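Trilen Users Forum > Bench Arms > Faults and Safety
Thread: Right gripper drops phone on approach to stand, no fault logged
Replies: 8

mkessel_lab
Cell is a two-arm Trilen setup on a single base rail, fabric walls, hard flat floor. Task is placing phones upright in stands. Controller firmware is the September release.

Symptom: the right gripper picks a phone off the floor, lifts, rotates the wrist to portrait, and releases partway to the stand. Jaws open by a few millimeters and the phone falls flat. The controller logs nothing. Status stays at READY, grip state stays at CLOSED, and the program continues to the stand and performs the insert with nothing in the jaws. It then reports the cycle as complete.

The left arm runs the same program mirrored and has not done this.

I logged 598 cycles on the right arm over the last run. 20 of them ended this way. No pattern by phone position that I can find. Two screens cracked.

What I have tried:
1. Replaced jaw pads. No change.
2. Re-zeroed the gripper servo. No change.
3. Reduced lift speed by half. Fewer drops, but I do not trust the sample.

Cell as it stands today, right arm over the next pick:

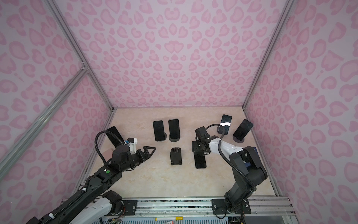 RE: Right gripper drops phone on approach to stand

skotlow_tech
What is the grip torque limit set to? The default in the Skotlow gripper profile is low because it was written for foam blocks. A phone lying flat gives you glass on one side and very little edge to hold.

Also, CLOSED in that profile means "commanded closed." It is not a measured state. The controller will report CLOSED with the jaws wide open if the last command was close. This is in the manual but it is easy to miss.

mkessel_lab
Torque limit is default. I did not know that about CLOSED. That explains the missing fault but not the drop.

Ferrule
Look at the cable. You have a loop going from the shoulder over the forearm to the wrist on the right arm. When the wrist rotates to portrait, that loop gets pulled. If the connector at the gripper servo sees tension, supply drops for a moment, the servo loses holding torque, and the jaws relax. Power comes back, the servo resumes at its current position, and there is no error because the bus never timed out.

I had the same thing on a Bautista arm. Months of blaming pads.

skotlow_tech
I disagree. A brownout long enough to lose the grip would reset the servo, and a reset sets a flag. He would see it in the servo register even if the controller does not display it. Torque first, cable second.

Ferrule
The flag is cleared on the next position write. At his update rate it will be gone before anyone polls it. Log supply voltage at the servo, not at the controller. Then we do not have to argue.

a_olvera
Two separate faults are being discussed as one, and the second is the more serious.

Fault A: the jaws lose the part. Cause unknown, could be torque or cable.

Fault B: the program does not detect the loss and carries on with an insert move. With a phone on the floor in an unplanned position, the arm is now moving through a cell whose contents no longer match the model. The left arm shares that floor. If the dropped phone is in its path, it will push into it at full speed. If a person reaches in to pick the phone up while the status reads READY, they are reaching into a live cell.

Please fix B before running more cycles to diagnose A. Add a measured jaw width check after lift and again before insert. If the width is outside the part thickness plus or minus your tolerance, stop both arms and hold.

Anayeli Olvera
Erar integration group

Ferrule
Stopping both arms will kill throughput. Stop the right one, let the left finish its cycle and park.

a_olvera
No. The left arm has no information on where the phone landed. Letting it finish is the condition I am describing. Throughput can be recovered once the detection works and you have a count of false stops.

graybox
Does the cell have an interlock? Fabric walls are fine for a background but they are not a guard. I see no door or light curtain in the picture. It may be out of view.

mkessel_lab
There is a stop button on the bench and no interlock on the front. Reaching in is done with the arms paused from software. I take the point that a software pause is not a safe state. Until there is an interlock the rule is stop button first, then hands.

Update on the rest:

Width check is in, both arms hold on failure. It tripped correctly when I pulled a phone out of the jaws by hand with a wooden dowel.

Logged voltage at the right gripper servo as Ferrule suggested. During wrist rotation there is a dip on some cycles and none on others. Pressing the connector sideways with the dowel reproduces the dip. Loosened the sleeve, gave the loop more slack at the wrist, and clamped the cable so the connector carries no load. No dips since then.

Torque limit also raised one step, after the cable test, so the two changes can be told apart.

skotlow_tech
Fair enough on the cable. I would still check the case temperature of the gripper servo after a long run with the raised limit. Those housings hold heat, and a thermal cutback looks the same from outside as the fault you started with.

graybox
Check the left arm cable too. Its loop goes up and over the wrist in your picture. Same connector, and it may only have been lucky so far.

mkessel_lab
Left connector checked. One of the retaining tabs was cracked. Replaced. I will post the log from the next full run, with servo temperatures, before marking this solved.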